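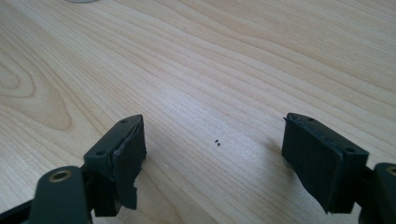
Pickering Awards Telecast Listings

Version 3, last changed Wednesday, November 28, 2018

This data set lists the winners and nominees read out at televised music and film awards shows carried by the Pickering cable channel. It has 338 rows, one for each category at each show. Baoshan Long typed in the older shows from printed programs. Suqin Jia did the rest and checked the spelling of names.

Files

listings.csv holds the main table.
shows.csv has one row per telecast, with the venue and host.
changes.txt says what was fixed in each version.

Columns in listings.csv

show_id: matches shows.csv
category: as printed in the program
nominees: separated by semicolons, in the order read
winner: blank if the award was given off air
presenter: blank if we could not tell
segment: 1 to 7, counted by commercial break

Known problems

The Gruvdale show renamed two of its categories in March and we kept both names. Ties are entered as two winners with a slash between them. Performances are not listed. Some nominee lists from the Pokov ceremony are short because the program left out guest artists.

Use

Free for research and teaching. Please name the data set and the version. The Ako script that builds the yearly tables is kept separately and expects UTF-8. Send corrections to Suqin Jia with the show_id and the category.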